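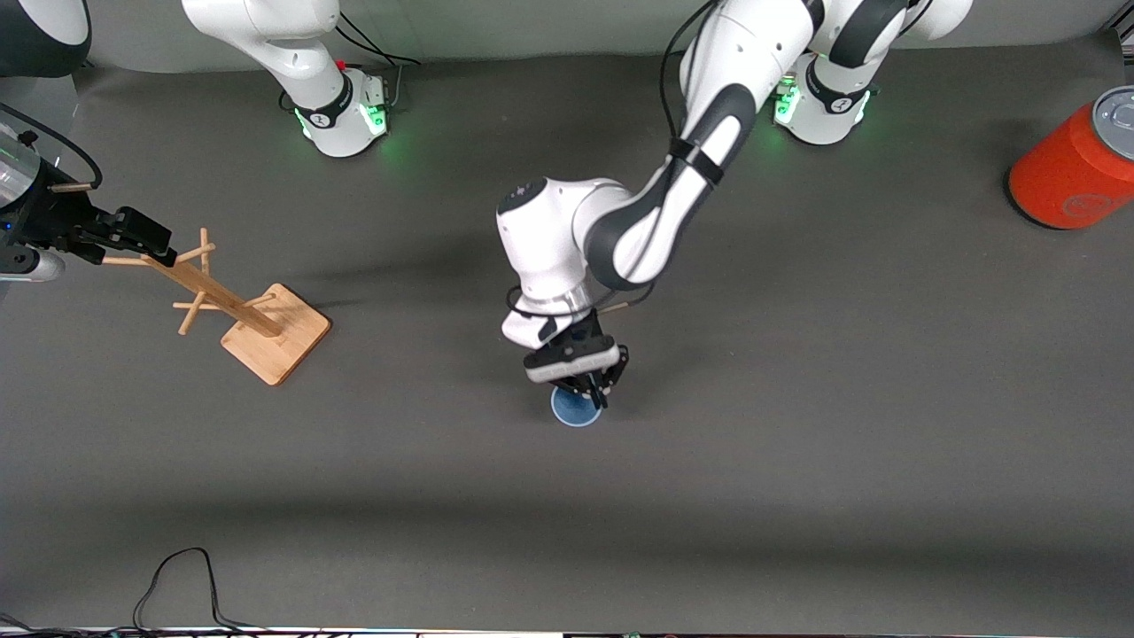
Ilona Antal

The green light at the foot of a robot arm is a small thing, and people who work beside it every day stop seeing it. When I visited the training hall at Somogyi in March, I asked four technicians what the green means. I got four answers. One said "it is safe." One said "it is on." The third said that it depends on the maker, and the fourth went to look for the manual.

I think the fourth answer was the best one.

Somogyi teaches small companies how to put two-armed stations on a bench and work near them. The tasks look like play. A blue cup is held in a gripper, a wooden mug tree stands a little way off, and the arms share one gray surface. But the rules for such a bench are not a game, and in the last year the school has rewritten them almost from the first page. The old rulebook had 258 pages. The new one has 14, and the rest went into an appendix which the trainers are allowed to change without asking anyone.

The first rule is about the light. It must be explained in writing at every station, in the language the operators speak at lunch. Green, says the card at Somogyi, tells you about the state of the arm. It gives you no permission to put your hand between the fingers.

The second rule is about the space between two arms. Each arm alone may have passed its risk assessment, with its speed and its force measured properly. Put the second one next to it and there is a new machine on the table, with new places where a hand can be caught. The school asks for one assessment of the pair, including the grippers and whatever the grippers are holding. A cup with a round rim and a stand full of thin pegs are different matters for the person leaning over them, and both belong in the paper. This is also what the general safety standards ask, if you read them patiently. Many buyers read only the certificate that came in the box.

Then there are cables. I confess that I found this chapter dull until a trainer made me stand and look. On an upper arm the cable needs enough slack to bend with the joint, and it needs a strap to stop the loop from growing. On the table it is another story. A cable that lies across the work surface can be pulled by an elbow or a sleeve, and so the new rulebook wants a fixed route for it before the task is approved for daily work. During setup a loose cable is tolerated. "Tolerated until when?" I asked. The trainer laughed and wrote it down, and the next edition will have a time limit.

Loose objects have their own half page. A can on its side may roll, so any round item which is not part of the task should stand upright or leave the bench. I liked that the text says "should" here and keeps "must" for the things that can break a finger. In older rulebooks everything was "must", and operators learned to ignore the word.

Not everybody is happy. Clavby, a packaging firm that sends its people to the course, wanted a longer list, with a box to tick for each item. Its previous list had 100 boxes. The trainers had seen how such a list is filled in: one straight line from top to bottom, at the end of the shift. They offered instead a form with six questions which must be answered in words. Clavby accepted it for one bench, as a trial, and has kept the boxes for the others.

Orkus, which builds stations for customers, has a different complaint. Its engineers say that written answers cannot be compared between sites. They have a point — I read several of these forms, and "fine as before" appeared more often than I would wish. The school now returns any form with this phrase.

What remains open is the question of who may change the task. Today an operator can move a stand by the width of a palm, and nothing in the rulebook calls this a change. But the path of the arm can become different, and the old assessment was made for the old place. Somogyi is testing marks on the bench for every fixed object. If an object leaves its mark, the arms stay stopped until someone signs.

The technicians I spoke to find this too strict for setup work and correct for production. The next edition will probably say so, in fewer lines than I have used for it.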